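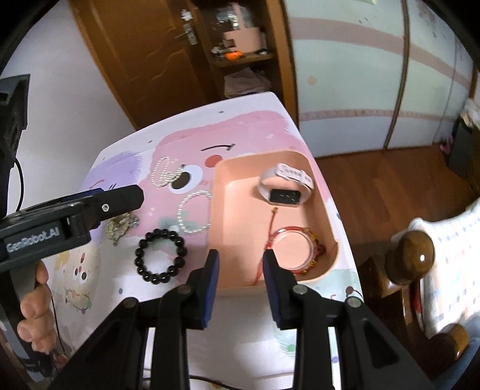 用手持夹爪练出来的抓取动作,换到机械臂上还能用吗?

能用的前提是两边的指尖几何、胶垫材料和相机相对指尖的位置保持一致,任何一项变了,就要重新标定,必要时重新采集。

带着这个问题,我周三去了 Dustusholm,参观 Stirkuden 的末端执行器试验区。参观分上下午,上午看手持夹爪和指垫,下午看机械臂、腕部相机和控制器。允许上手,允许记录,不允许拆外壳。以下按参观顺序整理,只写自己试过或当面看到的部分,对方口头提到而没有演示的内容会注明。

## 到达与登记

试验区在 2106 室,电梯出来右转,走廊尽头。门口登记时要选择体验项目,每个项目一个时段,时段长 15 分钟,超时会占用后面的人。我选了手持双指夹爪、指垫对比、机械臂复现和控制器切换四项。相机项目没有单独时段,并在机械臂复现里。

登记台提供的资料是一页纸,正面是平面图,背面是各工位的接口表。接口表写得比较实用,列出了法兰规格、供电方式和通信方式,没有写重复定位精度。我问了一次,得到的答复是精度与负载和姿态有关,需要按工况另测。这个答复没有问题,但对选型的人来说,至少给一组标准工况下的数值会方便很多。

## 工位一:手持双指夹爪

手持工位布置成居家环境,木门、衣柜、木椅都是普通家具,桌面印着卡通图案。操作对象是首饰一类的小件:项链、珍珠手链、黑色珠串、红绳手链,还有一条白色的智能手表带。粉色托盘是任务里的目标容器,动作是从桌面夹起、移入托盘,或者从托盘夹出、放回桌面。

选首饰做对象是合理的。常见的演示对象是方块、杯子和瓶子,形状固定,抓取点明确,夹爪之间的差别很难显现出来。链状和绳状物体没有固定外形,每次放下后的形态都不同,抓取点要临时判断。珠串在夹持面上又会滚动,对胶垫的摩擦和柔度都比较敏感。

手持夹爪采用平行双指结构,指面内侧贴深蓝色橡胶垫。双手各持一把,左右手分别操作。上手后的主要感受如下。

**指尖可见性。** 指尖在操作者视野里基本不受遮挡,但从腕部往前看,两指会挡住一部分桌面。夹取平放的链条时,最后一小段接近过程要靠经验。把夹爪向外侧倾斜一些,情况会好转,代价是指面与桌面不再垂直,容易只夹到一侧。

**握持姿态。** 竖直向下的姿态手腕负担最小,水平姿态持续一会儿就会累。托盘有边沿,夹取靠边的物体时,夹爪本体容易先碰到边沿,只能改成斜向进入。这一点在真机上同样存在,后面会再提到。

**双手配合。** 单手把项链放进托盘时,链尾常常搭在边沿上。双手操作时可以一只手提链扣一端,另一只手托中段,成功率明显提高。缺点是两只手之间的时间同步要求变高,录制下来的轨迹如果左右时钟有偏差,回放时会出现一只手先松开的情况。

**线缆。** 操作中线缆会拖在手边,做大幅度翻腕时能感觉到牵扯。建议在前臂处加一个固定点,给手腕留出余量。

我在这个工位没有做计数,只熟悉操作。需要注意的是,熟悉前后差异很大,头几次夹取基本靠试,后面动作趋于固定。如果用来采集数据,头几次最好舍弃,或者单独标记。

## 工位二:指垫对比

指垫对比用的是固定在台架上的电动双指夹爪,行程和夹持力由控制器给定,排除了手的因素。参与对比的指垫有两种,均由 Ķēniņš 供货:一种表面平整,一种表面带横向细纹。两种指垫外形尺寸相同,换垫时松开背面的螺钉即可,不需要重新调整零位,但对方建议换垫后做一次空夹校零,我认为有必要。

夹持力统一设为 5 N。每种指垫对每个对象做 20 次提起,提起后平移一小段再放下,中途滑脱或掉落记为失败。对象是台架旁的备用样件,有珠串、编织绳和表带,不包括手持工位桌上的那些。

| 对象 | 平面垫成功次数 | 细纹垫成功次数 |
|---|---|---|
| 表带 | 20 | 20 |
| 编织绳 | 20 | 20 |
| 珠串 | 15 | 20 |

表带和编织绳上没有区别,两种指垫全部成功。珠串上平面垫失败 5 次,形式都一样:单颗珠子被夹在指面中部,提起时绕线转动,整串向下滑,直到从指尖脱出。细纹垫的横纹给了珠子一个停靠位置,转动被抑制。

这组结果有几个限制,不宜直接引用。

- 样件是新的,表面干净,没有沾油或者汗渍。
- 夹持力只设了一档。平面垫提高夹持力后,珠串的结果很可能改善,但当天时段已满,没有做。
- 抓取点由我手动摆放,难免有偏差,两组之间也没有打乱顺序。
- 细纹垫夹编织绳时,放下后绳子有时会粘在纹路里,需要张开得更大才能脱落。判定标准里没有包含释放,因此表里看不出来。

最后一条对双指夹爪放置小件很重要。提起成功而释放失败,在流水作业里同样算失败。我向工位反馈后,对方表示会在记录表里增加释放一栏。

## 工位三:机械臂复现与腕部相机

下午的第一项是在机械臂上复现手持动作。机械臂是六轴协作臂,末端安装的双指夹爪与台架上的同型。流程分三步:载入一段已经录好的手持轨迹,做坐标对齐,低速回放。

坐标对齐用的是桌面上的标定板,相机从几个角度拍摄后自动求解。整个过程由软件引导,操作简单。需要人工确认的是指尖中心点,软件给出一个默认值,如果换过指垫厚度,这个值必须修改。现场故意保留了默认值让参观者回放一次,结果指尖偏低,碰到桌面后触发了保护停机。修改后再回放,高度正常。

回放的轨迹是把一条绳状样件放进浅托盘。低速下动作完整,末段释放位置略偏,样件仍在托盘内。提速以后,绳子在空中摆动,落点变得分散。手持录制时人会下意识等摆动停下来再松手,这段停顿也录在轨迹里,但整体按比例提速会把停顿一起压缩。比较稳妥的做法是把轨迹分段,只提高移动段的速度,停顿段保持原时长。现场软件目前只支持整体缩放。

托盘边沿的问题在机械臂上更突出。手持时可以随时调整手腕避开,机械臂在同样的斜向姿态下,第五轴接近奇异位形,回放时速度骤降。解决办法有两种,一是把托盘移近基座中轴线,二是换边沿更低的托盘。我试了前一种,移动托盘以后重新对齐,速度恢复正常。

相机方面可选两种安装位置,一种在夹爪正后方,一种在侧面偏置。试下来的差别:

- 正后方安装,两指在图像里左右对称,判断物体是否居中很直接。缺点是合拢后指面之间的接触区看不清。
- 侧面偏置,能看到一侧指面与物体的接触情况,对链条和珠串有帮助。缺点是离障碍物更近,靠近柜体或墙面时先碰到的是相机。
- 两种位置都受反光影响。金属链条在顶光下会出现高亮点,自动曝光随之压暗,深色珠串就难以分辨。锁定曝光后好转。

如果手持端的相机在正后方,真机端就应当选正后方。混用两种位置,等于换了一个视角分布,前面那个问题的答案也就不成立了。

## 工位四:控制器切换

最后一项是 Gutivero 控制器,用途是让同一套上位程序在不同夹爪之间切换。面板上有一个旋钮和一块小屏,旋钮选择设备配置,屏幕显示当前行程、力设定和通信状态。

切换时的步骤是:夹爪张开到安全位置,断开使能,更换末端,选择配置,校零,重新使能。步骤顺序由控制器强制,跳过校零无法使能。我试着在夹爪未完全张开时断开使能,控制器给出提示并拒绝执行,需要先长按确认。这一点设计得比较谨慎,适合多人共用的场地。

力控制部分,面板上设定的是目标夹持力,接触之后由电流估算,没有独立的力传感器。对刚性物体,读数很快稳定。对编织绳这类会被逐渐压扁的物体,读数先到目标值再缓慢下降,控制器随后补偿,能听到电机间歇动作。长时间夹持软物体时,应当关注电机温升。现场没有做温升演示,口头答复是手册里有降额曲线,我没有看到手册。

通信部分,面板上可以设置状态上报周期,现场设为 20 ms。对夹持和释放这类动作够用。若要与相机图像逐帧对齐,需要在上报数据中附带控制器侧的时间戳,接口表里写明支持,默认关闭。建议默认打开。手持工位提到的左右时钟偏差,也可以用同样的方法处理。

## 上手对比记录

| 项目 | 手持夹爪 | 机械臂末端夹爪 |
|---|---|---|
| 熟悉时间 | 短,一个时段内够用 | 较长,主要花在坐标对齐 |
| 斜向进入托盘 | 容易 | 受关节姿态限制 |
| 绳状物体放置 | 依赖操作者等待摆动停止 | 提速后落点分散 |
| 夹持力可重复性 | 取决于手 | 由控制器给定 |
| 更换指垫后 | 需确认指尖位置 | 需校零并修改中心点 |

## 给后来者的参观建议

时段按先到先得分配,机械臂复现排队最长,到场后先登记这一项。指垫对比需要连续操作,最好两人同去,一人摆样件,一人记录。自带样件需要提前在登记台过一遍,尖锐物和易碎物不能上台架。

想比较指垫的,把夹持力分成几档来做,比在同一档上增加次数更有参考价值。想看相机的,带一件反光的和一件深色的小物,顶光下差别立刻能看出来。

试验区内没有储物柜,背包要放在走廊的架子上。2106 室冷气较足。从 Dustusholm 车站过来有接驳车,回程末班在闭馆之后不久发车,做完控制器项目再走时间偏紧。

待补:细纹垫的释放成功次数;平面垫在更高夹持力下的珠串结果;Gutivero 手册中的降额曲线。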